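Saturday at the Serra open day

I have been meaning to get over to Serra since the place opened, and on 2/1/20 I finally did it, with a thermos, a bad map and my sister's boy in the passenger seat. It is a long drive from Trurnbridge (80 miles, and the last stretch is all farm road), but the coffee was on when we got there and the welcome could not have been nicer.

Serra is the workshop side of Zallau, the people who make the stock-handling robot they call Narnau. The open day was split into groups of 24, each with its own guide, and ours was Cinzia Fiore, who talks fast, laughs a lot and let everybody ask whatever they liked. She started us off at the bench with the part I had come for, which is teaching a robot by hand. You take hold of the arm just above the wrist, squeeze a switch to let it go limp, and simply walk it through the job: over to the box, down, close, up, across, open. My nephew had a go and was surprised at how light it felt. So was I, when my turn came - a bit like leading a very polite horse.

Cinzia told us that one pass is never enough. They like to have the same small task shown by several people, because everyone reaches for a box a little differently, and the robot does better later on if it has seen those differences. For a simple pick from a low shelf they want 200 good passes before they train anything. She said good with some force! A pass where you stop to scratch your nose gets thrown out.

After that we went upstairs to the remote room, which I liked even better. Tullio Fabbri runs it, and he had three driving seats set up, each with a pair of hand controls and a screen. New drivers don't go straight onto a real machine. They begin in a simulated storeroom, where they can learn to steer and reach without knocking anything over, and even the old hands go back to it when they want to try out a new task. Tullio put the storeroom up on the big screen and talked us through how a session is laid out, from the approach across the open floor to the turn in toward the shelves.

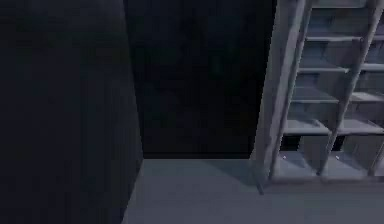 The simulated storeroom, with its tall open shelves still empty.

I drove for a good ten minutes and I would not have trusted me with a real robot. The reaching is fine once your hands settle down, but judging depth on a flat screen is another matter, and I kept stopping well short of the shelf and then creeping forward like somebody parking a borrowed car. Tullio's advice was to watch the shadows on the floor and leave the thing itself alone for a moment, and that did help. My nephew, who is 15, needed no advice at all and was asked if he wanted a summer job.

One of the other visitors asked whether the passes made in the simulated room count the same as the ones done by hand. Tullio said they keep the two kinds apart and try them in different mixtures, and that he and Cinzia don't agree on the best one. She leans toward the bench and he leans toward the seats, as you might expect, and they had a cheerful argument about it in front of us that ran right into lunch.

Lunch was soup and very good bread, and afterward there was time to go back to whatever you had liked most. I went back to the bench and did 3 more passes with Cinzia keeping an eye on my elbow. She kept two of them, and I was prouder of that than I probably should be.

There is another open day planned for late February. Wear something warm, as the bench area has a big door that gets opened a lot, and if you are coming from our direction, fill the tank before you leave the highway.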